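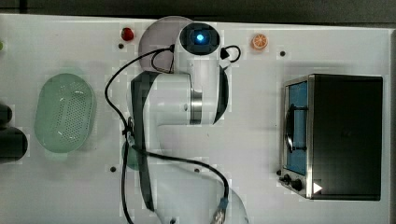

I have read a great deal lately about toaster ovens, and very little of it seems to have been written by anyone who pays for their own electricity. The claim goes like this. A small oven uses less power than a big one, therefore you should cook everything in the small one, therefore you will save money, therefore you should buy one this afternoon. A black toaster oven like the one on the right of the white table is what they all have in mind, give or take a dial. I own one of the same general sort and I've used it most days since last July, so I'm not against them. I'm against being told things that fall apart when you try them.

What set me off was a newsletter from Ikine, who sell kitchen things by post and who got my address when I bought a sieve. It said that switching to a countertop oven would cut my cooking costs by 60 per cent. Sixty per cent of what? It didn't say. Compared with which oven, cooking what, for how long? It didn't say that either. There was a little star next to the number and I went looking for the other star at the bottom of the page and couldn't find one.

So I bought a plug-in meter, the cheap kind that sits between the plug and the wall, and started writing things down in the back of an old diary. I can't put my big oven on it as that's wired straight in, so for that I stood in the cupboard under the stairs and read the house meter before and after with everything else switched off that I could bear to switch off. I left the fridge on. You can call that sloppy and you'd be right, but it's more than the newsletter did.

Baked potatoes first. One potato in the small oven was much cheaper than one potato in the big oven, and I don't think anyone would have bet against that. Two potatoes, same result. But I live with other people and we eat a potato each, and then there's usually one for somebody's lunch, and at that point the small oven is full and the potatoes at the edges are touching the sides. They scorched on the outside and stayed hard in the middle. I gave them longer. They scorched more. By the time they were fit to eat the gap between the two ovens had shrunk to something I'd struggle to spend.

A tray of roast vegetables was worse. You can't do a proper tray in a small oven, you have to do it in batches, and the first batch is limp by the time the second comes out. The advice online is to "work in batches and keep the first batch warm". Keep it warm in what?

Toast and anything on toast is where it earns its place, along with reheating a slice of pie, or a couple of fish fingers when you're eating alone and don't feel like discussing it. I'd never light the big oven for any of those, though. I'd use the grill or the microwave or eat the pie cold. So the saving there is against something I wasn't doing in the first place, and I suspect a good part of that 60 per cent is made of exactly this sort of comparison.

I mentioned all this under a post by Baltasar Palma, whose cooking blog I've followed for years and mostly trust, and he wrote back at some length. His view is that I was using the thing wrongly. He never preheats his. He puts the food in cold, adds a few minutes, and turns it off before the end so it finishes in its own heat. I tried that with a small gratin and it was fine, a bit pale on top. I tried it with bread rolls and they came out like doorstops. He says his rolls are perfectly good. I've no way of checking his rolls.

He also thinks the brand matters more than I do. His is a Quiroga and mine is a Plundari, which was the cheaper of the 2 in the shop on Roncombe Road and came with a rack that doesn't quite slide. Possibly he's right. The dial on mine is certainly optimistic. I hung an oven thermometer inside and at the mark for 180 it was 16 degrees short, and it stayed short however long I left it. If they're all like that then every recipe time printed in the booklet is a guess. The booklet also says the outside "may become warm". I have a mark on my wrist that would like a word with whoever chose that word.

Then there's the cost of the thing itself. Mine was 100 pounds, near enough to the penny. I did the sum with my own figures, the ones from the diary, at what we pay per unit now in May 2022 after the bills went up, and taking only the meals I'd really have cooked in the big oven otherwise. It'll pay for itself in a few years, provided it lasts a few years. The guarantee is for one. When I put this to the Ikine people by email they sent me a link to the same newsletter.

I should be fair about one part. In hot weather it's a pleasure not to heat the whole kitchen, and last summer I was glad of it for that alone. I can't put that in the diary as a number but I noticed it every evening. If the adverts said "your kitchen will be less horrible in a heatwave" I would have nothing to complain about, and I might even have bought one sooner.

It takes up a lot of worktop as well. The reviews tell you the width and the depth and leave out the gap you're supposed to keep at the back and sides and above, so the space you lose is a good deal bigger than the box. Ours pushed the bread bin on to the windowsill, where the bread goes stale faster on sunny days (I haven't measured this).

I'm going to carry on with the diary through the winter, when the big oven will at least be warming the room for us and the sums may come out differently again. If you've got readings of your own, with the food and the times written down, please put them in the comments. Readings from the side of the box I've already got.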